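Visit to the Pornden street cleaning depot, 02/10/2019

Five of us from the Zorow residents' group went over to Pornden to see how they deal with litter and dumped items. Špela Halilović, who runs the day shift, met us at the gate at 9 and walked us through to the yard.

The depot has 11 crews covering the whole town. Each truck goes out with two people, and the routes are printed the night before. Reports from the public come in by phone or through the website and are sorted by street. Špela said the ones that get done fastest give a house number or a cross street. "Near the park" usually means a second trip.

Behrouz Rostami asked about the verges on the Umby road, where we have had the same complaint for years. Their answer was that anything next to fast traffic needs a lane closure, and the county only allows those at night. They save up the jobs and do several in one go, the next one in October.

After that we saw the sorting shed. It takes in some 60 mattresses a month, plus tires and a lot of paint cans. The paint has to be logged can by can, and that was a long wait for the man at the desk. Parking was tight and we had to leave one car on Babaei Street.

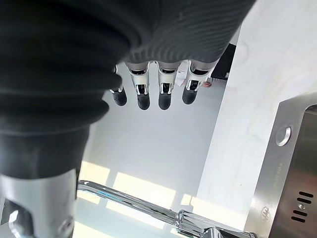

We also asked what a new litter bin costs to put in, and they are going to send Sunee Nilsuwan the figures. She will bring them to the next meeting, along with the form for reporting overflowing bins.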